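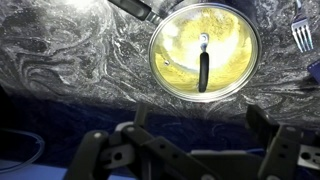
The Ivener two-burner induction plate has been living in my kitchen since early December, and I have reached the stage of our relationship where I talk to it. Mostly I say "no."

First, the good part. It boils water fast. Pasta water, tea water, water I had no plans for. After years with a coil stove that treated a boil as a long-term goal, this felt like cheating.

Now the controls. There are no knobs, just a flat strip you slide a finger along, and it has opinions about fingers. A damp one is ignored. A dry one is obeyed far too well, so a gentle nudge toward simmer lands you on full power. The lowest setting is fine for butter. The one after it is fine for welding. I make a slow rice porridge from a recipe card my neighbor's Đào cooking class hands out, and I had to babysit it the whole way, switching between 2 and 3 like a DJ.
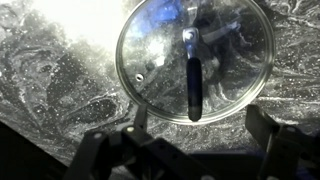 Glass lid, granite counter. The lid is the older of my two.

Then there's the beeping. It beeps when you turn it on, when you turn it off, and when you lift a pan for longer than it considers polite. The manual says the sound can be turned off by holding the lock key. The manual is an optimist.

My old aluminum pots don't work on it, which the box does mention, in type suited to ants. I replaced two of them with steel ones from Taswood, and those have behaved. Add that to your budget before you get excited about the sale price.

Cleaning is a wipe and done. The cord is too short. The fan keeps running after you finish, with the tone of a small aircraft that has been told to wait at the gate.

Would I buy it again? Yes, grumbling. If you mostly boil and fry, it's a good buy. If you simmer for a living, try one in a store first, and bring a damp finger.

Rating: 3 out of 5

Filed under: Kitchen, Small Appliances, Things That Beep

Recent reviews
Cinik hand mixer: loud, loyal
Taswood steel saucepan, one year in
A 500-piece puzzle mat that won't lie flat

Contact | Copyright 2018 | Back to top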